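How to Re-Level a Desk or Work Table on an Uneven Floor

17 shares | 2 comments

A table that rocks usually has one leg off the floor. Check the floor contact first, then the leg fasteners, then the top. Shimming a table with a loose leg hides the fault for a week or two.

Tools: spirit level, hex key, feeler gauge or a strip of card, felt or rubber pads.

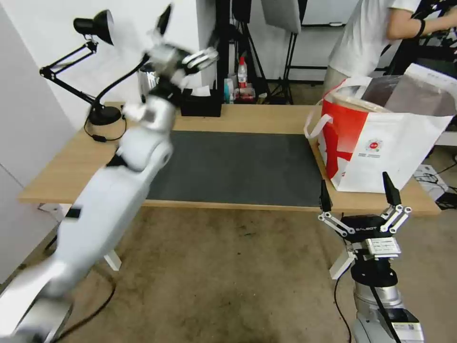
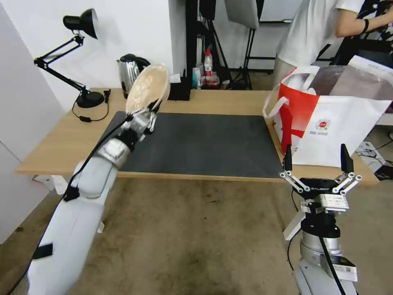
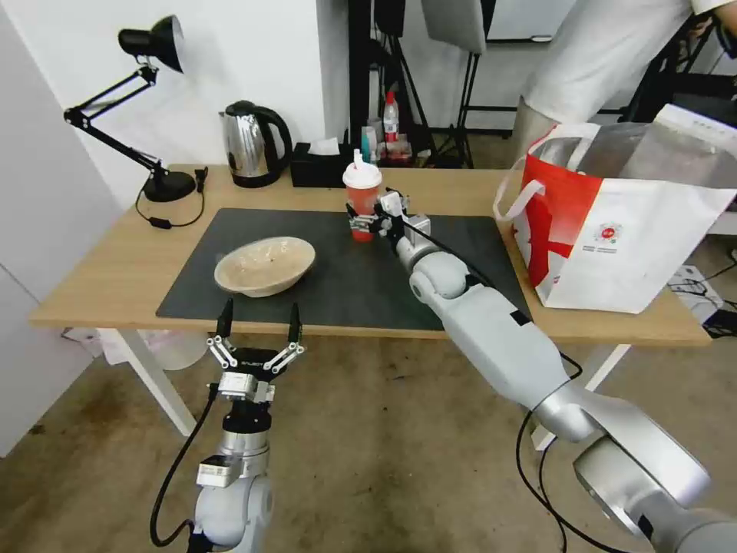 Step 1. Clear and position

Remove everything from the top. Move the table to its final position before measuring. Concrete floors vary over short distances, and a correction made in one spot does not carry over to another.

Step 2. Tighten the legs

Turn the table on its side on a blanket. Tighten each leg bolt by hand, then a quarter turn with the hex key. On angled legs, such as those on the Kistero 100, the mounting plate has to sit flat against the underside. If a gap remains, back the bolts out and start again from the inner pair.

Step 3. Find the short leg

Stand the table up and press on each corner in turn. The leg that drops is the one to correct. Slide card under it until the rocking stops and measure the stack.

Step 4. Correct the height

For adjustable feet, unscrew the foot by the measured amount and lock the nut. For fixed feet, cut a pad to match. Piko 61 rubber pads compress slightly under load, so cut them 2 mm over. Felt compresses more and is not recommended on bare concrete.

Step 5. Check the top

Lay the level along the long edge, then across the middle. If the ends read level and the center does not, the top is bowed and the feet should be left alone. Recheck after a day of normal use.

Updated August 17, 2018

We use cookies to improve your visit. Accept | Settings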